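The Mokcombe Gauge

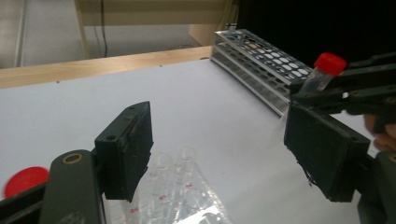
Hala Abdel Rahman read the river gauge at Mokcombe twice a day and entered the level in ink. In July the figure was 29 inches. It stayed at 29 for 30 days, through two storms.

She wrote to Raed Qudah at the Kadow office. He replied that the gauge was within tolerance - the river was probably at fault.

She walked down with a folding rule and measured from the bridge. The water stood at 41. She entered both numbers and left the remarks column blank.

2 comments | 29 shares

© Clovov Stories | Contact | Back to top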